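Print this page
E-mail this page

Speaker notes – Choosing colors for a small kitchen

Good morning, and thank you for coming. (Wait for the lights.) My name is Zawadi Mushi and I plan kitchens at Zitell. I will speak about color only, not about money.

Slide 2. Most people start with the paint. I ask them to start with the surface that has the most variety, and usually it is the tile. One tile wall can already contain all the colors you need.
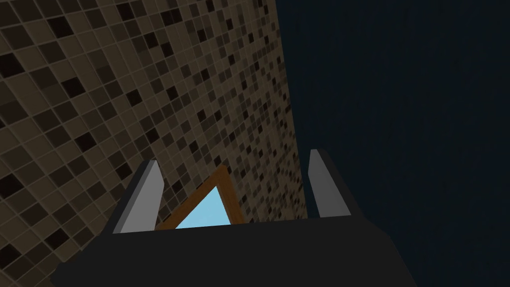
Small square tiles in tan and brown, with some nearly black.

Take the middle tone from the tiles and repeat it one time, for example in a chair. In the Myung apartment we made 3 test boards and looked at them at 8 in the morning and again in the evening. The clients changed their mind after the evening.

Slide 4. Dark walls. Many clients are afraid of them. My advice is to paint one wall dark and keep the tall furniture lighter.
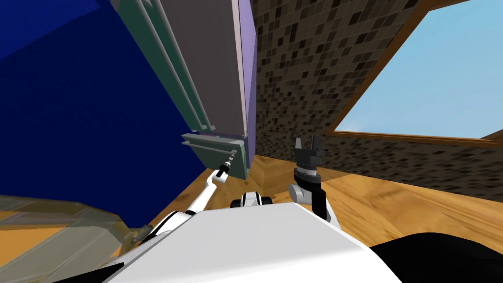
Povilas Lūse wrote to me after the October talk that his dark wall showed every greasy finger by the second week, and that he would now pay more for a paint he can wash. I agree with him. Please mention this before somebody asks.

Slide 5. The side of a cabinet is also a color – people forget it when they order. Ask for a sample of the side panel, and hold it next to the wall paint.

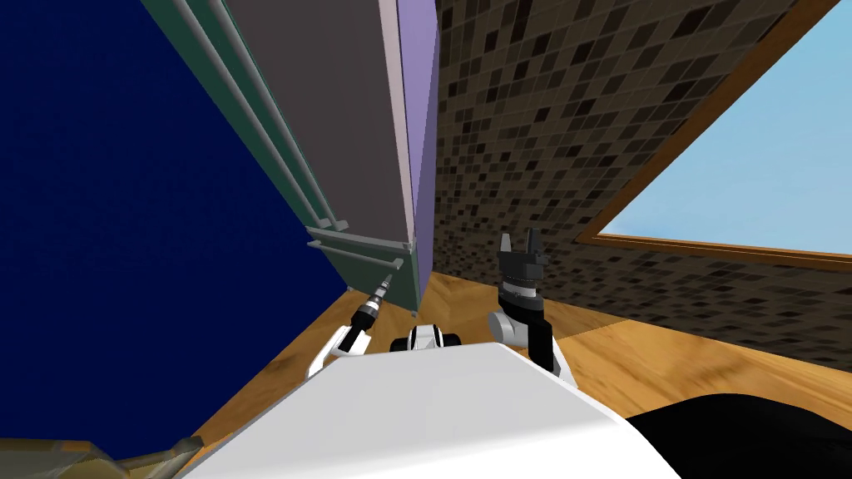

Gray-brown front, pale purple side, navy wall.

Finish with the Wukus sample cards. Pass them to the left. Questions until 11, then the room is needed for the next speaker.

Print | E-mail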